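Musterzimmer

Bei Ratatley in Ostgate räumte jetzt Dagdag auf, und ich war befördert worden: zur Begleitperson. Früher hatte ich nach Feierabend zwei Zimmer geschafft und dabei schlecht über die Geschäftsführung geredet. Nun saß ich daneben, trug Kommentare ins Portal von Gadent ein und redete schlecht über die Geschäftsführung — nur hörte keiner mehr zu. Die drei Kolleginnen waren im Versand, auch befördert.

Um vier verlangte das Portal eine Einschätzung der Arbeitshaltung. Ich schrieb: ruhig, redet wenig, macht keine Pause.

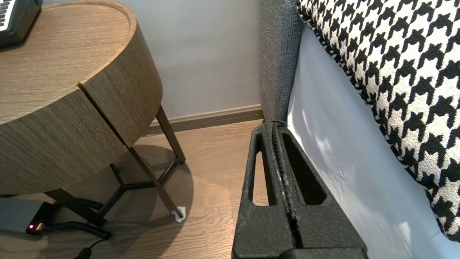
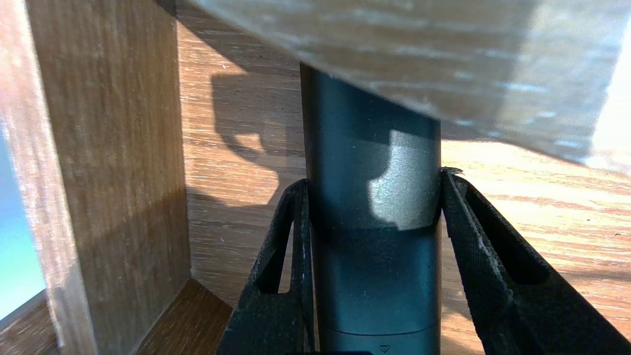
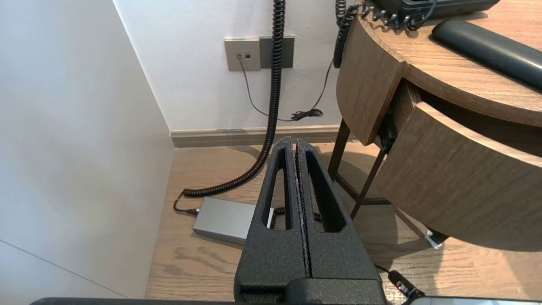
Das Gespräch

Im Mai bat man mich nach oben. Meine Kommentare seien so brauchbar, dass man sie künftig automatisch erstellen wolle. Ich fragte, wer dann die Begleitperson begleite.

Man schrieb das mit.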